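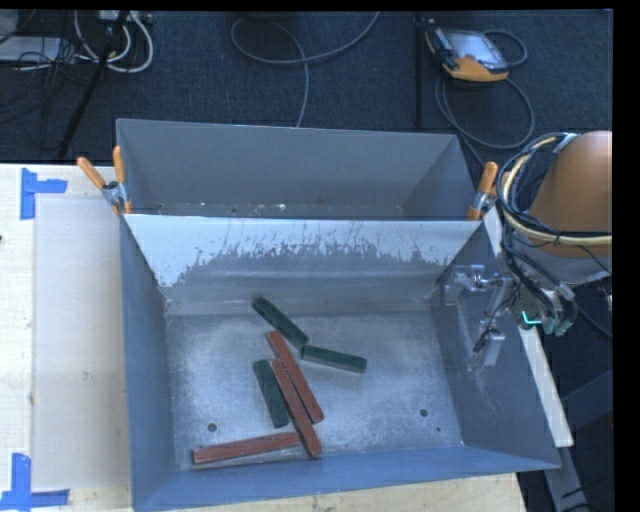
Red and green blocks in a gray metal bin

Parry Quad Skates, kids' adjustable

We love these for a first pair! The boot slides out through four sizes with a push button, so one pair can last a good few birthdays, and the wheels are soft enough for rink floors and smooth driveways (gravel, no). Toe stop on both feet. Rated for skaters up to 146 pounds, so plenty of moms squeeze in too.

Aicha El-Sayed runs the Saturday beginners' hour at Vivdale and has 32 pairs on her rental rack.

Spare toe stops come in packs of 2. Item 642. Back in stock October 2008.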